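Slide 1 - title

Leave it up while people find seats. Say the full title once: "Is it worth making? Upcycled crafts with children, and what happens to them afterwards." Thank Charito Lumanlan for the invitation and for letting me be the grumpy one on the Saturday programme.

Slide 2 - where I'm coming from

I have run a children's craft table for 12 years. I like glue. I am not here to tell anyone to stop. My quarrel is with the word "upcycled", which gets stuck on anything made from something that was already in the house.

Ask the room: who has a carrier bag of toilet roll tubes at home? Wait for hands. Who has had the same bag since last October?

Slide 3 - old clothes and towels

Fabric is where the claims get biggest. You'll have seen the posts: one old T-shirt, no sewing, a plant hanger in ten minutes. I have tried it with six-year-olds. Cutting jersey into even strips with school scissors is hard work and most of them gave up before the knots.

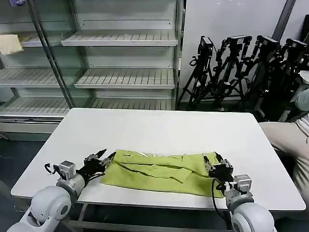 Lime-green cloth on the table, creases and all.

Points to make:
Stretchy fabric curls when cut. Looks lovely on purpose, dreadful by accident.
Towelling sheds everywhere. Cut it outdoors or don't cut it.
A faded T-shirt is already a perfectly good duster. Does turning it into a headband nobody wears save anything?

Slide 4 - the Holtar kit

Hold up the box. This is the Holtar rag rug kit. It says "made from waste" on the lid, and inside there is a new plastic frame, a new hook and a bag of strips in four matching colours. I wrote and asked where the strips came from. The reply said "a range of sources". Read it out, then move on, don't labour it.
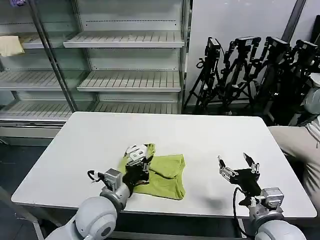 To be fair to them, the instructions are good and the children finished it. I'd still sooner have bought the hook on its own and cut up a pillowcase. If anyone asks about the Lirau version, I've only seen it in a shop and can't say.

Slide 5 - my own sums

We kept everything from one term. 200 finished pieces, and I asked families three months later what was still in one piece and in the house. 60 were. Mostly the puppets. No bird feeder made it, and I'd told everyone the bird feeders were the sensible project.

Pause here. Someone will say the making is the point. Agree with them! I do think that. But then let's call it an afternoon of making and drop the claim about landfill.
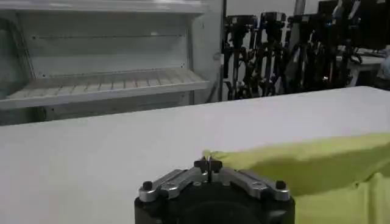

Slide 6 - glue and glitter

Once you have covered a clean cardboard box in PVA, foil and sequins, you have taken something that could go in the recycling and made it into something that mostly can't. I put this to a group last year and got a very cold cup of tea afterwards.

What I do now: flour paste, string, paper tape, slots cut in the card. Split pins if we must, and they come out again at the end.

Slide 7 - Thepsuriya's "no-waste" patterns

Go carefully, some of the audience will love these. The patterns are clever and I use two of them. My doubt is about the 3,000 downloads quoted on the front page. A download is not a soft toy. I've got forty patterns on my laptop and have made one elephant, with no ears.

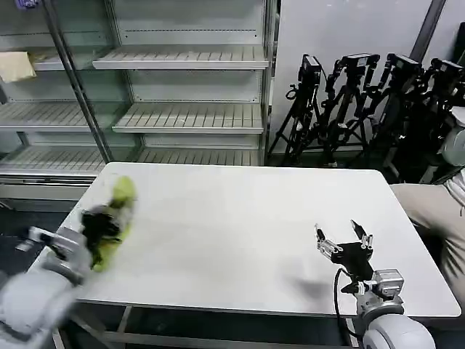
Yellow-green cloth, on the move.

Slide 8 - what I'd keep

Fabric puppets, plaited dog toys, beanbags. All get used hard and none of them needs glue.
Start from the thing in front of you and ask what it's still good for.
Let them take it apart again.

Slide 9 - questions

The quote on the slide is marked Anon. because I found it on three websites with three different names under it. Somebody always asks about crayons melted in the oven. Answer: open a window, and no.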